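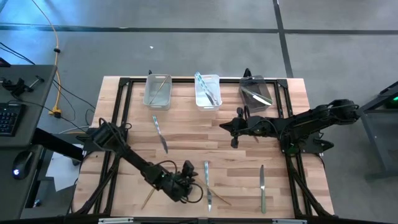

Irna is a set of written answers to one question: where does the cutlery go? It started with a kitchen in Prakstead that has a good wooden work surface, no drawers to speak of, and several people who each believe they are the tidy one. Storage is a row of small plastic bins along the far edge of the table, one frosted, one clear with a hint of blue, one smoky gray. The gray one has a silver knife in it, and on the strength of that one knife half the house calls it the knife bin. The plain table knife lying out on the wood has yet to be consulted. Everybody was asked to write down their system. It went badly enough to be worth releasing.

What's in it

answers.csv holds 500 rows, one per answer. Each row is one person saying where one item belongs and why.
items.txt lists the items, with every name anyone used for them. The long thin pinching thing is "tweezers" to some and "tongs" to others, and we gave up and left both in.
disputes.csv holds the 183 answers that somebody else in the house formally objected to. Informal objections were not recorded for reasons of disk space.

Columns

item: the agreed name, where there is one
called: what the person called it
bin: left, middle, right, or "leave it out"
why: free text, spelling untouched
mood: optional, filled in by whoever typed up the card

"Leave it out" was added in May after Chae-won Do pointed out that it was how most of the sorting was being done anyway. A spoon on the table is a spoon you can find. The same argument has been made for coats on chairs and is outside the scope of Irna.

How the answers were collected

On paper cards, at the table, usually while someone else was trying to cook on it. Each person got an item name and a blank space. Shanthi Chowdhury typed them up and kept the crossings-out where they were legible. If a person answered twice and disagreed with themselves, both rows are kept. Please don't deduplicate them. The second answer is often written harder than the first.

Known problems

Patterned handles cause trouble. Some people sort by what a thing does and some sort by what it matches, and the second group will put a narrow blade in with anything that has the same blue and silver on it. They will also defend this at dinner.

"Knife" is doing too much work. In the called column it covers table knives, kitchen knives and, in one answer, a palette knife that had been in the wrong room since before any of us moved in. We have left the word as written and added a note in items.txt. Anyone building a tidy chart of knives should read that note first and then have a sit down.

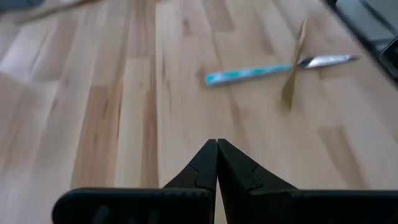 Halyna Hnatiuk disagrees with the whole of the section above and has asked for that to be put in writing. Her position is that a kitchen knife is a tool, a table knife is cutlery, and the two should no more share a bin than a hammer should share one with a fork. She would also like it known that small open bins are the wrong place for anything sharp, and that she said so when they were bought.

We have recorded this as one dispute. She says it is two.

Sticks, rods and other long things

Long thin items have their own tag, long, and the lowest agreement in the set. A stick has no obvious handle and nobody's system allowed for one. Typical entries in the why column are "with the chopsticks," "are these chopsticks," and "Ulby," which is the shop down the road and may mean the thing should be returned there.

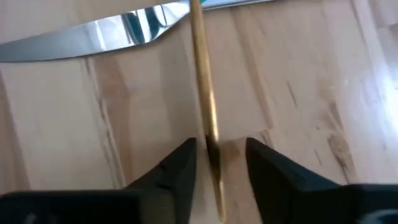

Knife and a long brass-colored rod, on the tabletop.

The sensible suggestion came from Sze-wing Au: long things should stand up in a jar. The jar was tried. It filled with pens.

Using it

Free to use for anything, with credit to the Prakstead table. The why column runs to over 900 words on teaspoons alone, so budget your afternoon. We'd ask that you don't publish a ranking of the people in it. Babita Pathak made one for private use and the washing up suffered.

Corrections go on a card, in the left bin, under the tweezers or tongs.

Version

Second release, 17 Feb 2021. Fixes the row where "Tamayo" was listed as a utensil. Tamayo is the cat.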